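Home Issues Authors Search

4. The sofa as a place to put things

4.1 What the diaries recorded

Of the 2602 entries in the Takance diaries, 659 have to do with the sofa. We had planned to give the sofa a paragraph. The original coding sheet, drawn up by Kiani and Waaka in January, listed it under "seating," between the kitchen chair and the edge of the bath, and provided one code for it: sat. By the end of the first read-through the sheet had been revised and the authors were no longer agreed on what furniture was for.

Participants were asked to write a line whenever they set an object down at home without putting it away. The wording caused trouble. Several people wanted to know whether a coat on the back of a chair was "away," and one household in the Inari building answered the question for itself by declaring that everything inside the front door was away by definition, and handed in a blank diary. We kept it. It is coded as a refusal, although Ghoneim maintains that it is the only fully worked-out position in the sample.

Sofa entries differ in tone from the rest. Entries for the kitchen counter tend to be plain ("keys, mail"). Entries for the sofa come with plans attached: the sweater is there because it will be worn again, the towel because it is going upstairs with the next person who goes upstairs. We call these attached plans, following Bukhari's term for the small promises people make to objects in place of moving them. Bukhari had closets in mind, where a promise can be kept in the dark. On a sofa it has to be made again every evening, usually in front of other people who want to sit down.
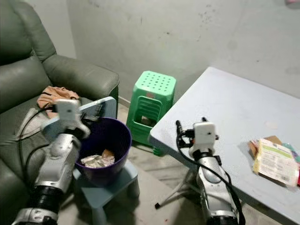
The promises are seldom made aloud. In interviews, people who shared a home could often name the owner of an item on the sofa and state with confidence what that owner meant to do with it, and they were often wrong. A folded blanket was "waiting to be washed" according to one sister and "clean, obviously" according to the other. It had held both positions for some time. Neither sister had asked, and both were annoyed at us for doing so.

It would be easy to treat all this as untidiness, and the older literature does. The trouble with that reading is that the untidy households in our sample and the tidy ones used their sofas in much the same way. What differed was how long a thing could stay before someone remarked on it. In the tidiest home we visited, a scarf on the seat was mentioned within minutes of our arrival, by its owner, in the voice of a person reporting a fire.

4.2 Arms, corners and the middle

Position matters more than we expected. Diarists were not asked where on the sofa a thing had been left, yet many said so, and those who did were careful about it. "On the arm" and "by the arm" are different places with different rules. The arm takes things that will be needed again shortly: a remote, a phone, reading glasses, a plate if no one is looking. The corner where the arm meets the seat takes soft things, and it takes them for longer. Baláž, who coded this part of the material alone after the rest of us had lost patience with it, uses "the harbor" for this corner in her notes, and the word has stuck.

The middle of the seat is used least. Where it is used, the entry often includes an apology, addressed to us or to the diary. Filling the middle means that no one can sit there, and people seem to feel this even when they live alone. A man with no housemates and, by his own account, no visitors since the spring wrote that he had left his laundry in the middle "but only for tonight."

The shape of the furniture has some say in the matter. Wide, padded arms of the kind found on large leather sofas (Figure 2) make a corner deep enough to hold a fair amount of cloth, and the harbor is mentioned more freely in homes that have them. Flat wooden arms invite cups. Sofas with no arms at all, of which our sample held two, produced a kind of drift, in which objects moved slowly along the seat and were finally recorded on the floor under a separate code.

Figure 2. Gray leather sofa from above, with padded back cushions and a broad, rounded arm.

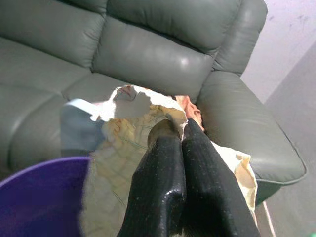 4.3 Clearing

Things leave the sofa in one of two ways. They are cleared, all at once, or they are thinned, one at a time, by someone passing through on the way to another room. Thinning is hard to study. It does not feel like housework to the person doing it, so it does not get written down, and it is claimed afterward by every member of the household.

Clearing is easier. It has a cause, and the cause is nearly always a guest. Khokhar's interviews include a long exchange on how much notice a guest must give before clearing becomes optional, the general view being that a guest who gives none has waived the right to a seat. Relatives were held to a different standard, on which participants would not be drawn.
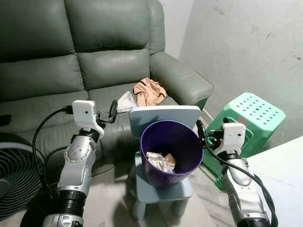 Where cleared items go is another matter. Only rarely did a diarist report that the attached plan had been carried out – that the towel had gone upstairs, or the sweater been worn. The usual destination was a bed. From the bed, late in the evening, it went to a chair, and in the morning, with a regularity that our software flagged as a data entry error, back to the sofa. We had to write to Nuller's help desk to have the duplicate filter switched off. Their reply asked whether we were sure.

We were fairly sure. The loop from sofa to bed to chair to sofa appears in homes of every size, and the people living in it were mostly aware of it. Some were even fond of it. One woman described the same cardigan making the trip for most of a winter and said she would have missed it.

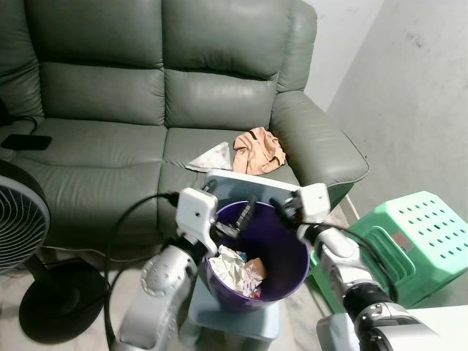
A weaker form of the loop turns up with paper. Receipts, leaflets and the backs of envelopes are set down beside whoever is sitting and survive longer than their contents deserve, since throwing them out calls for a decision and leaving them calls for none. Waaka has argued that paper should be left out of the count on the ground that it is on its way to the trash from the moment it enters the house. The other authors take the view that this is true of most things in the diaries, and that the speed is what we are trying to measure. The disagreement is taken up again in Section 5, where it is not settled.

Shares 2 Comments 2

Contact the editors | Copyright remains with the authors | Back to top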